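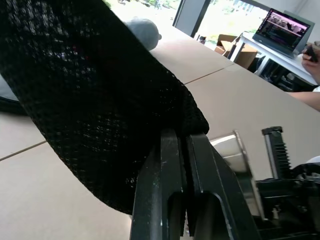 # The Long Mix of *Kotora*

The sound edit for *Kotora* took 240 days, longer than the shoot and the picture edit combined. The feature, directed by Tsion Tesfamariam, runs 94 minutes and has dialogue in only a third of them. The rest is carried by wind, machinery, footsteps and a river that is heard in almost every reel and shown in one.

Tesfamariam locked picture in April of last year and delivered the cut to a two-room facility run by Stijn Willems, the supervising sound editor. The production tracks came with it. Most of the exteriors had been recorded on a ridge with steady wind, and Willems marked 510 lines as doubtful on his first pass.

The usual answer is to bring the actors back and record the lines again. The budget allowed for 3 days of that. Willems and his dialogue editor, Siobhán Brennan, went through the alternate takes first, looking for clean syllables that could be moved under the picture. Brennan worked at the level of the consonant. A hard "t" from take four might finish a word from take two, provided the distance to the microphone matched. When it did not, she adjusted the level and added a short room response until the join held up on headphones.

"You listen for the breath before the word," Brennan says. "If the breath belongs to the same body, people accept the word."

She saved 300 of the lines this way. Others were dropped in consultation with Tesfamariam, who found that several scenes played better with less speech. What remained went to the replacement sessions, recorded outdoors with the same model of microphone used on set.

The river was a separate problem. The location recordings had been made in the dry season and sounded thin, more like a tap than a current. Marcelino Cordeiro, who recorded the added effects, spent two weeks upstream of Cárdenas with a pair of hydrophones and a stereo rig on the bank. He came back with the water in layers: a low rumble taken below the surface, a middle band from the rocks, and a bright top that could be raised or lowered by itself. In the mix, the low layer enters first, under the opening titles. The top layer is held back until the second reel, when the older brother leaves the house.

There is almost no score. Ibsa Gebremichael wrote four cues for bowed strings and a small reed organ, and two survive. The longer one starts at the same pitch as a generator in the preceding scene, and the crossfade between them lasts 40 seconds. Gebremichael tuned the organ down slightly to meet it.

The final mix was done in 5.1, with a stereo version made by hand for home release. Willems did not want an automatic fold-down, which pushed the river over the dialogue in his tests. He rode the surround channels down scene by scene and rechecked each of Brennan's joins on small speakers. Six had to be rebuilt.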